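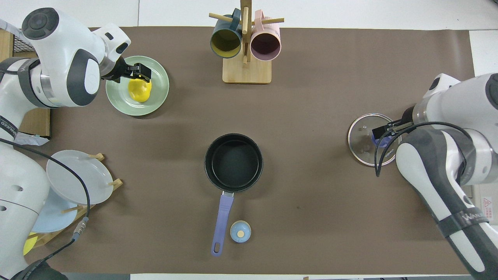
Week 8: where do your file descriptors go when you fork?

Right, last time I ran out of minutes halfway through open() and had to wave my arms at the end, so let me pick that up properly. These notes go with the Wednesday slot. If you missed it, read them with a terminal open and try things as you go.

Every process has a small table of open files. When you call open(), the kernel finds the lowest free slot in that table and hands you back its number. Slots 0, 1 and 2 are normally taken already (standard input, standard output, standard error), so the first file you open yourself usually comes back as 3. Write a little program that opens a file, prints the number, closes it and opens another. You get 3 both times. Now leave the close out and you get 3 and then 4.

So far so dull, I know. But the number is only an index. The slot points to something else the kernel keeps, called an open file description (terrible name, far too close to "descriptor", and I've mixed them up on the board more than once). The description is where the current offset lives, along with the flags you passed to open().

Now call fork(). The child gets a copy of the table, with the same numbers in the same slots, and both copies point at the same descriptions. Which means parent and child share the offset! If the parent reads 20 bytes with read() and then the child reads, the child starts at byte 20. Try it with any text file longer than that. Use wait() or a pipe to force the order, otherwise you're at the mercy of the scheduler and your output will change from run to run.

Use read() and not fread() for this. The stdio functions fill a buffer in your own memory first, so a tiny fread() may well pull in the whole file and the child will then see the end of it straight away. Jannik Gerlach spent most of a lab session on that last year and was very good about letting me put his code on the projector.

Opening the same file twice is different. Two calls to open() give you two descriptions, each with its own offset, and reading from one does nothing to the other. With dup() you're back to sharing: two numbers, one description. That's how the shell does 2>&1, and it's why the order matters in

prog > out.txt 2>&1
prog 2>&1 > out.txt

Work out on paper what slots 1 and 2 point to after each step of those lines before you run them. Redirections are handled left to right.

One more thing, closing. A close() in the child empties the child's slot only, and the description stays alive while anything still points to it. This bites people with pipes: if the parent keeps its copy of the write end open, the reader waits for an end-of-file that never comes. If your program hangs, look there first. On Linux, ls -l /proc/PID/fd shows you the table of a running process (put the real number in place of PID, mine was 143 in the container I used for the demo).

For next time: write a program that does the job of ls | wc -l using pipe(), fork(), dup2() and one of the exec functions. Check every return value please, I do look. And have a read of the man page for O_CLOEXEC, we'll start there.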